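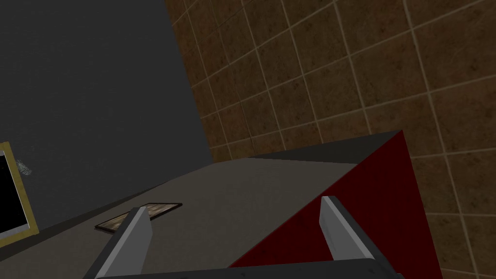 Closed Hand
Print | E-mail this story

Run 855 and the hand said closed.

It wasn't closed. I had the wrist view up and the fingers were wide apart with nothing in them, and the log said CLOSED, CLOSED, CLOSED all the way down. Green. Allier already gone home. Just me and the rehearsal house, red walls, brown tile, the copy we run before anyone at Lullell lets the real arm near a real kitchen.

Stopped it. Restarted. Same thing.
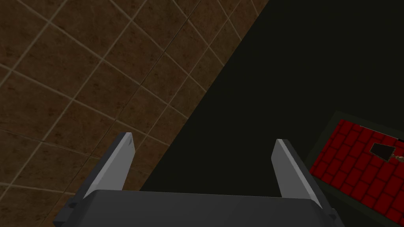
Wrist view, gripper open, brown tile on the left.

The thing is the release was signed. Flaltiretti had the build -- 71 homes, going live in the morning. If the hand thinks it's closed it thinks it's holding. If it thinks it's holding it lifts, carries, sets down. Air, fine. But next time it's a pan handle, half gripped, and teh arm swings anyway at full speed.

I called the Carrasco desk. Eight rings. Called again.
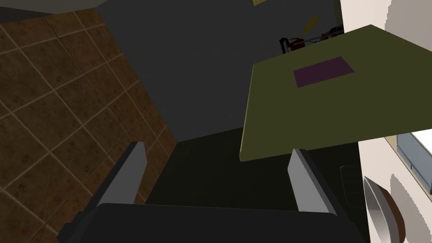

Still open. The iron is at lower right.

I kept looking at the iron. Only pixels, I know. Somebody at Carrasco had put it there for a later task, pick up, stand upright, and I thought of a real one, plugged in, and a hand that beleives whatever it's told.

Switched to the head view to see the whole room at once.
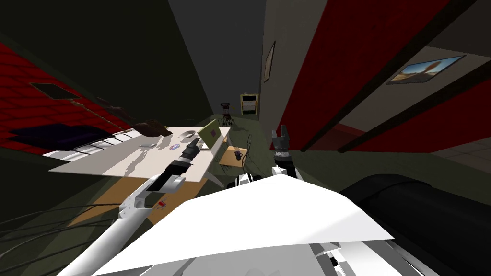 Went back thru the log from the top. Line 1,149. One sign flipped in the finger sensor, a minus where there'd been none. My initials on the change. From September.

The phone again. This time a voice, sleepy.

"Pull it," I said. "Pull all of it."

"Who's asking?"

I gave my name -- then the line number.

Print | E-mail this story

Comments (3)

The initials!! Felt that in my stomach.

Wouldn't a checker catch a flipped sign before release? Good story tho.

Is there a part 2? I want to know if they pulled it.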